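Raltarier Asteroid Light Curve Archive: README

Release notes and conditions of use
Last revised 14 June 2025

Purpose

The Raltarier archive holds brightness measurements of small main-belt asteroids, made from the observing station at Todlow. It is intended for those who wish to work out rotation periods, compare results between seasons or check their own measurements against an independent set. It holds no spectra and no orbital solutions.

Contents

The present release covers 179 asteroids. Each object has its own plain text file, named by its catalogue number, with one row for each exposure. The columns give the time of mid-exposure, the measured brightness, the estimated error and a quality flag. Times are in UTC and have not been corrected for the travel time of light. Users who need that correction must apply it themselves.

Objects with fewer than 12 usable exposures have been left out. They are kept at Pennington and may be requested in writing. 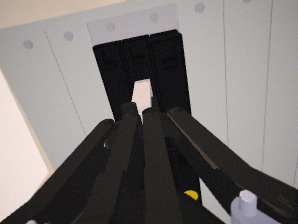 Rajeshwari Arumugam writes that the quality flag was hard to interpret in the previous release, and asks that rows taken in moonlight be marked separately from rows affected by thin cloud. The request has been adopted. Flag 1 now denotes moonlight, flag 2 denotes cloud, and flag 3 denotes both. Unflagged rows carry a zero.

Processing

All exposures were reduced with the Vuvurska pipeline. Comparison stars were chosen automatically and then reviewed by hand for the brighter objects only. Roughly 400 exposures were rejected at this stage owing to trailing or to a star lying too close to the target. The rejected rows are listed in a separate file, together with the ground for rejection.

Known faults

The station clock ran slow for part of May. The affected times have been corrected, but the error column doesn't reflect the added uncertainty. Periods shorter than three hours should be treated with care where they depend on those nights alone.

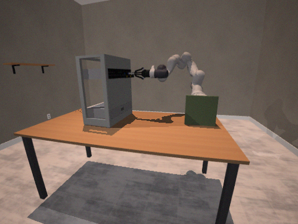 May the files be combined with measurements from another observatory?
They may, provided that the brightness scales are first matched using comparison stars common to both sets, and that the source of each row is kept.

Conditions of use

The archive may be copied and used without charge for research and teaching. Published work should name the archive and give the revision date. Altered files must not be passed on under the original file names.

Corrections

Reports of errors should be addressed to Teodoro Chávez at the Pennington office, giving the catalogue number and the row concerned.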